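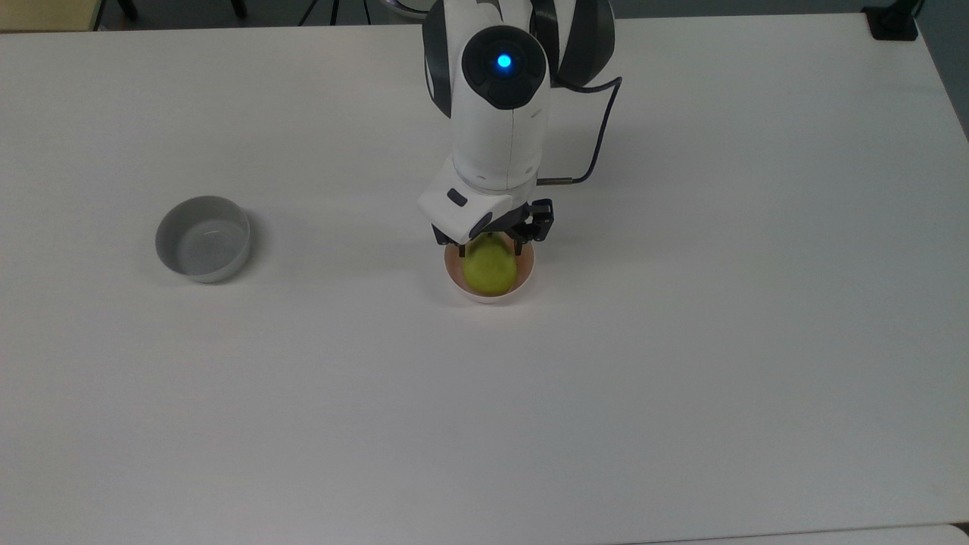 Killov presenta un programa para enseñar tareas a un brazo robótico guiándolo con la mano

8/5/24 - Después de muchos meses de trabajo, y con una alegría que nos cuesta disimular, en Killov abrimos hoy la inscripción a nuestro programa de enseñanza por demostración, preparado junto con los compañeros de Sarent. La idea es sencilla de contar: una persona lleva el brazo con la mano, o lo maneja a distancia con un mando, y el sistema va guardando cada movimiento para aprender de él.

Los primeros ejercicios son de lo más cotidiano. Una pera, dos cuencos redondos y una mesa blanca bastan para empezar, y quien haya intentado explicarle a una máquina cómo se sujeta una fruta sin estropearla sabrá que la cosa tiene su miga. Hasta la fecha hemos reunido 745 demostraciones, y queremos llegar a 1.000 en noviembre.

"Mi madre pasó una tarde con nosotros y aprendió a guiar el brazo mientras hablábamos de la cena", recuerda Raimonds Paju, responsable del programa. "Me gustaría que cualquiera pudiera sentarse a probar con esa misma tranquilidad".

Habrá 50 plazas gratuitas para talleres, centros de formación y pequeñas empresas de alimentación. Cada participante grabará alrededor de 200 repeticiones, repartidas en varias sesiones y siempre acompañado por el equipo de Otakar Brabec - que tiene, dicho sea con cariño, una paciencia enorme.

Las solicitudes se recogen en la página web de Killov, en el apartado de formación. Para entrevistas y visitas, los medios pueden dirigirse a Reda El Sherbiny, del departamento de comunicación.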